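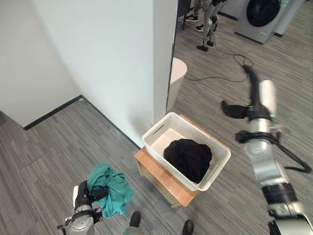 The Laundry Basket Should Not Live on the Floor

11/17/19

I have an opinion which my family finds too serious for its subject. The laundry basket must stand on something. A stool, a low side table, an old chest, it is all the same to me. But it must not stand on the floor.

When I moved from Heltau I brought two suitcases and a habit from my grandmother's house. There the basket had its own bench in the passage, and whoever put it down on the boards was called back to lift it up again. I believed this was only her strictness. Now I am at the age when my back agrees with her.

Consider how many times we bend for the laundry. We bend to drop the clothes in, we bend to take them out, we bend again for the sock that fell beside. A white plastic basket on a small wooden table takes away most of this bending, and the table costs little. Mine was 37 dollars at a shop on Riviere Street, and I have used it every day for six years.

My second argument is about carpet. Many apartments here have it, also in the rooms where people sort their washing, and I will never understand this completely. Carpet holds dust and hair, and a basket with openings in its sides lets the clothes touch it. One black sweater is enough to show you the result. I have spent whole evenings with the sticky roller on a sweater that was clean when it left the machine.

My neighbors say that a basket on a table looks untidy, because everybody sees it. I agree that everybody sees it. For me this is a good quality. When the basket stood in the corner behind the door, I could ignore it until the clothes came over the top. At the height of my knees I notice one dark shirt lying in it, and I remember that the dark things need to be washed separately.

There are expensive solutions, of course. My sister-in-law bought the Nivow hamper, with a lid and three compartments, and she paid 70 dollars for it. It is handsome, but it is heavy, and she still carries her washing downstairs in a plastic basket with two handles.

I ask only for one small change. If you have a low table that holds nothing except old magazines, give the magazines away and put the basket there for a week.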